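Teaching a shelf-picking policy to recover from its own bad reaches

If your picking policy looks great on the first two bottles and then drifts off into the shelf on the third, this walkthrough is for you! We'll add corrective data to a plain imitation-learned policy, using the drinks shelf we work with on the Jokska project. You need a trained base policy, a way to take over the arms by hand, and a free afternoon.

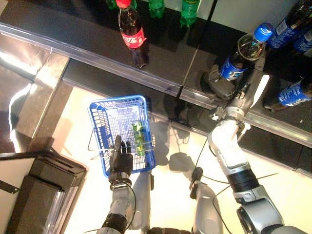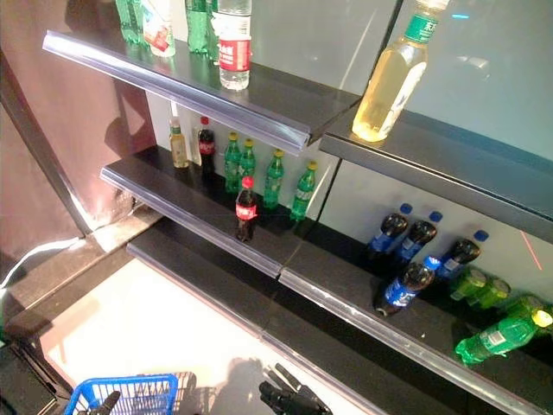 Posted by M. Yatsenko

First, why bother. A policy trained only on clean demonstrations has never seen itself make a mistake. The gripper ends up a little too far to the right, the view from the head camera no longer matches anything in training, and each new action makes things worse. Shelves are a wonderful place to watch this happen, with glossy surfaces, clear price rails and bottles of the same kind sitting close to each other.

Our base set was 2272 demonstrations, every one a single bottle into a basket. If you have fewer, go ahead anyway. The method cares more about where the corrections fall than how large the starting set is.

Step 1. Freeze the base policy

Save the checkpoint and don't touch it. We keep ours in a folder called drumura-base, and every later run starts from that copy. I once fine-tuned on top of a fine-tune by accident and lost a week of comparisons.

Step 2. Mess up the shelf

Set out the bottles the way shoppers leave them. Lay a few on their sides, push one close to the front edge, let a couple lean. If everything stands upright in neat rows, the policy will rarely get into trouble and you'll collect almost nothing useful.

Step 3. Run it and take over late

Start the policy with your hand on the takeover switch. The temptation is to jump in the moment the reach looks odd. Wait! Let the fingers get close enough that you can tell the grasp is going to miss, then take control, back off a short way and finish the pick yourself. Stop if the arm is about to press into a rail or the shelf above.

Label the frames as you go:

auto = policy was driving
fix = you were driving
drop = anything from the last 2 seconds before takeover

The drop label matters a lot (this is the part I'm most excited about). Those seconds are the mistake itself, and if you leave them in as training data the policy happily learns to repeat them.

Step 4. Mix and retrain

Draw each batch 50 percent from the original demonstrations and the rest from the fix frames. Leave auto frames out for now. We tried heavier mixes of corrections, and the arm got timid, hovering next to a bottle and never closing.

Step 5. Go round again

Put the new checkpoint on the robot and repeat from step 2 with a fresh layout. We did 4 rounds. The early ones mostly fixed sideways misses, and the later ones were all about bottles lying down, where the wrist has to roll before the fingers close.

What to check

Keep one layout that you never collect on, and test every checkpoint against it. Our logging tool, Bririk, plots takeovers per pick, and by the last round that number had fallen to nearly half of where it began. I did a small dance.

If your curve goes flat early, look at your takeover times before you touch the learning rate. Mine were far too early in the first round, and the fix frames looked just like ordinary demonstrations.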